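Bands you only found because of a bargain bin

cakeberg_fan
Okay, so I was driving home around dinner time and the college station played a Gristumthorpe song, and I just about pulled over. I hadn't heard them since I bought their second album used for 3 dollars, mostly for the cover. I think they pressed 2,000 copies and I'd guess half of them ended up in bins like that one. Anyway, what did you all find that way? I'd love to hear the stories too, so please ramble!

slowtape
Jiter for me! I took a chance on the live one and played it all through April until my roommate begged for mercy. The drumming is so loose and happy. I still think side two is the best twenty minutes anybody in that whole crowd put on tape.

mothballs77
I'm going to disagree, kindly. Live Jiter is a mess - the singer can't hear himself and you can tell. The studio record has the same songs with the harmonies where they belong.

slowtape
Well, the mess is what I like about it, so we may have to leave it there. I do agree on the harmonies, though.

porchlight
Xu, the three-piece with the organ, and don't let anyone tell you they copied Gristumthorpe. I have 468 singles at last count and theirs gets played most. I finally cleared the kitchen counter to sort the whole bunch this week, baskets first, and I'm hoping to have the B-sides in order by the time my sister visits.

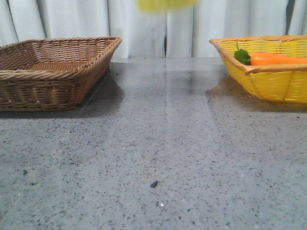 Wicker for the A to M pile, yellow for the rest

mothballs77
Xu absolutely copied Gristumthorpe, listen to that organ intro again! Good luck with the sorting. Are you filing Cakberg under C or with the solo stuff?

porchlight
Under C, and I'll listen again tonight, but I'm not promising anything.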